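Progress report to the Gavalas Fund
Project: Trarau allotment heirs, record reconciliation
Reporting period: second half, ending January
Prepared by: Aliki Christodoulou, project manager

1. Status

Reconciliation of lease payment ledgers against probate files continued through the period. The Trarau series is complete to the end of the grazing leases. The Ostus series is open. Timber receipts for Ostus were filed by contractor and not by tract, and each entry has to be matched by hand to a legal description before it can be assigned to an heir.

Ledger entries reconciled: 3,000
Probate files opened: 30
Files returned for missing heirship orders: 11

The returned files are held under a separate code and are excluded from the balances in Annex B. Requests for the missing orders went to the county clerk and to the regional records center. Replies have been received from the clerk only.

2. Method

Fractional interests are carried as unreduced fractions through each generation and converted to decimals at the last step. Annelies Verbeke checked the conversion against the earlier Ketness tables and found differences in the rounding of small interests. The Ketness figures have been recalculated and replace those in the previous report.

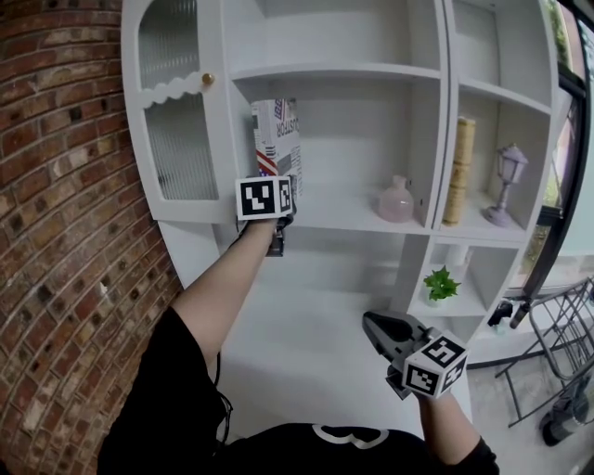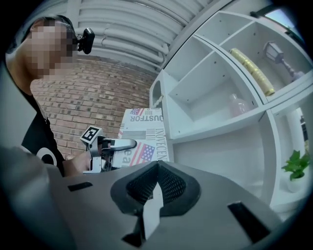 Gavalas Fund Grantee Reports, No. 20, p. 11

3. Outstanding matters

3.1 Interest on late-posted payments. Counsel has advised simple interest from the date of receipt. The tables in Annex B use that basis. If the fund wants a compound figure for comparison, it can be run from the same data.

3.2 Undeliverable notices. Notices returned by the post office are being checked against tribal enrollment addresses, where the heir has given consent.

3.3 Budget. Copying fees exceeded the line for the period. The excess was met from travel, as permitted under the grant terms. No increase is requested.

4. Next period

Complete the Ostus timber receipts. Issue draft statements to Trarau heirs, with a contact sheet for disputed shares. Submit revised Annex B with the next report.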